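Lista de repaso de la cocina compartida, con mis comentarios

Otra vez julio y otra vez me toca a mí revisar la cocina del albergue Korkumeck, así que voy anotando según avanzo, con mis manías incluidas (perdón por adelantado a quien lo lea entero).

1. Salida de emergencia. Despejada. El paso mide 90 cm y hay que dejarlo así, ¡nada de cajas de fruta detrás de la puerta!

2. Extintor. Presión en verde, precinto puesto. Le falta la etiqueta con el número 179, ya he pedido otra.

3. Manta ignífuga. Está, pero colgada demasiado cerca de los fogones. Si arde una sartén, a ver quién mete la mano por ahí. Cambiar de sitio.

4. Escurridores y coladores. Paso el dedo por las ranuras, que es donde se queda el arroz, y los miro a contraluz por si hay grietas. Plástico agrietado, a la basura, aunque dé pena.
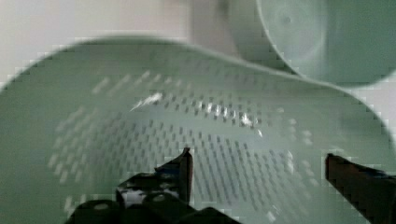

Boletín Nilton, n.º 20, pág. 4

5. Nevera. A las 8:00 marcaba 4 grados, perfecto. La junta de abajo está floja y Thérèse Sutherland dice que se arregla con agua caliente y paciencia. Yo pediría la junta nueva, pero bueno, probamos.

6. Campana. Filtros pegajosos. No aprobada, lo siento mucho. Desengrasante y repaso antes de la cena.

7. Enchufes. El de la tostadora baila. Lo he dejado con cinta y un cartel bien grande hasta que venga el electricista de Vurnano.

8. Mesa y salsas. Tapones cerrados, boquillas limpias y fecha de apertura escrita con rotulador, también en el kétchup, que todo el mundo cree que es eterno.

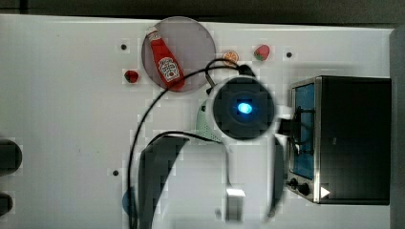 Lectura: 2 min

9. Botiquín. Quedan pocas tiritas y la pomada para quemaduras caducó en mayo. Esto corre prisa.

10. Suelo. La alfombrilla del fregadero se levanta por una esquina y yo ya he tropezado dos veces. Mirar si en Gökçe tienen la de 100 cm.

Pendiente para la próxima vuelta: campana, enchufe, botiquín y alfombrilla. La hoja firmada queda en el cajón de los trapos.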